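# Kavudico mesh-back office chair: a review after a long summer of sitting in it

Bought from Ukar's warehouse shop in Atham, for a shared workroom on the ground floor of an old brick building. I have been using one since the spring and we now have 12 of them in the room. I paid for mine myself. The other eleven went through the workroom budget once people had tried it.

I should say at the start that I am not a light user. I'm at a desk from half past eight until five, with a break for lunch, and on bad days I eat that at the desk as well. The chair it replaced was a padded one in fake leather from the Nguyen-Tran range, which was comfortable for a year and then went flat in the middle. By the end I was sitting on a folded jumper.

## Putting it together

The chair comes in one box, heavy enough that I wanted a second pair of hands on the stairs. You get the base, five castors, the gas lift, the seat, the back, two arms and a bag of bolts with an Allen key. The castors push in by hand. The gas lift drops into the base and you sit on the chair to seat it properly.

The back is the awkward part. It fixes to the underside of the seat with three bolts, and the holes only line up if you leave all three loose until the last one is in. The instructions show them being tightened one at a time. I did it their way first and had to undo the lot. Amos Baptiste put most of the later ones together and got it down to a quarter of an hour each, using his own ratchet.

One of the twelve arrived with a castor missing. Ukar posted another, which took nine days.

## The back

It is a tall back, black mesh over a plastic surround, and it comes up past my shoulder blades. I am five foot ten. Delwyn Dunstan is a good deal shorter and finds the curve at the bottom lands too high for her. She uses a small cushion, and the lumbar piece on this model does not slide up or down, so a cushion is the only answer. If you are under five foot four I would try one in a shop before buying.

For me the shape is right. The mesh gives a little when you lean and then holds. It has not gone baggy, which was my main worry with a cheaper mesh chair, and the stitching along the top edge is still sound on all of ours.

The other good thing about mesh is air. Our room gets warm by two in the afternoon because the brick holds the heat, and with the old chair I would stand up with my shirt stuck to me.

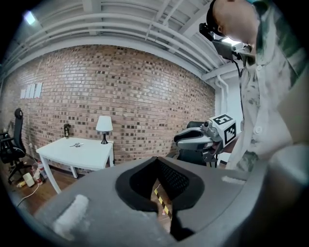

In July and August that alone made the change worthwhile. In winter I expect it to work the other way. There were a few chilly mornings in September when I noticed a draught across my lower back, and I have started keeping a cardigan on the hook by the door.

Mesh does collect dust. It shows up grey against the black after a couple of weeks, and a damp cloth only pushes it into the holes. The brush end of a vacuum cleaner does the job.

## The seat

The seat is foam with a woven cover, and it is firmer than it looks. I found it too hard for the first fortnight and then stopped noticing. The front edge slopes down, so it doesn't dig into the backs of your legs. There is no adjustment for depth. People with long legs say they could do with another couple of inches.

The cover marks easily. I spilt tea on mine and, although I got to it quickly, there is still a pale ring near the left side. It can't be taken off for washing. A removable cover would have been worth paying extra for.

## Arms and levers

The arms go up and down with a button underneath. They don't move in or out, and the pads are hard plastic with a thin skin of something softer on top. At their lowest they clear the underside of my desk by a finger's width. On the older desks in the room they don't clear at all, and two of us have taken the arms off altogether. The chair is fine without them.

There are two levers, one for height and one for the tilt. The height lever is on the right and works smoothly. The tilt lever is stiff, and on my chair it has a habit of not quite locking — you think it is fixed upright, you lean back to answer the phone, and the whole thing goes. I now give it a firm push with the heel of my hand and have had no trouble with it lately. The tension knob under the seat takes a great many turns to make any difference.

## Castors and floor

The castors are the hard sort, meant for carpet. Ours is a smooth floor and they rattle. They also pick up anything sticky, so check them now and then for bits of tape and hair. I bought a set of soft ones for mine, and they are far quieter. I would do this on day one if you have boards or vinyl.

After months of being rolled about, none of the bases has cracked. One gas lift has begun to sink slowly over a morning. It is being replaced under the guarantee, although Ukar wanted the receipt, a photo of the label and the serial number before they would agree.

## Price

Mine cost £58 in the spring sale, and I doubt I could have done better new for that money. The normal price is higher and moves about, so it is worth waiting if your present chair will last.

## Would I buy it again?

Yes, for a room like ours, and at the sale price. I'd choose it again for the back and the cool mesh, and put up with the tilt lever. I wouldn't choose it for anyone short, or for a desk with a low underside unless they are happy to do without arms.

Four stars out of five. The missing star is for the tilt lock and the castors.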